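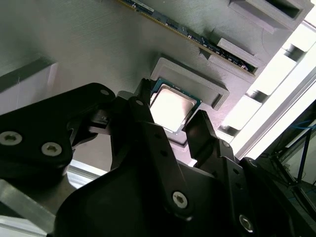 Noémi Borbély asks whether the old fan profile can be kept after a processor change. It can, if the new part has the same power rating. In all other cases, clear the profile and follow the steps in this section.

7.3 Setting the fan profile

Before you start, close the side panel and connect the power cord. The Dandero control utility must be installed. A display on the rear port is required for steps 1 to 3.

1. Turn on the computer and press F2 until the setup menu opens.
2. Select Cooling, then Clear Profile. Confirm with Enter.
3. Select Save and Exit. The computer restarts.
4. Log in with an administrator account and open the control utility.
5. On the Fans tab, select Calibrate. All fans run at full speed, then stop one at a time.

CAUTION: Keep cables and fingers away from the rear grille during calibration. Fans can restart without warning.
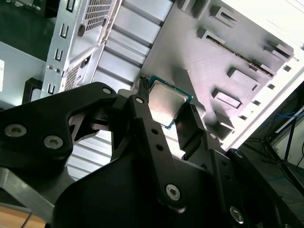

6. When calibration ends, enter the lower and upper speed limits. The lower limit for the rear fan is 15 percent. Values under this are rejected.
7. Set Response Delay to 12 seconds. A shorter delay may cause audible changes in fan speed under light load.
8. Select Apply, then Export. Store the exported file on a separate drive.

Note: Rácz fans with a three-wire plug are listed as Fixed and cannot be calibrated. Leave them out of the profile.
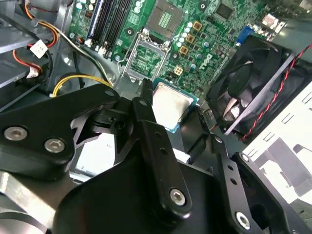 Drotel Desktop Setup Guide, Issue 12, page 112

7.4 Fan error codes

F-01: No speed signal. Check the plug, then repeat step 5.
F-02: Speed below the lower limit. Clean the fan blades and the dust filter.
F-03: Profile file not readable. Import the exported copy, or clear the profile and start again from step 1.

If F-01 returns after a second calibration, replace the fan. Part numbers are in section 9.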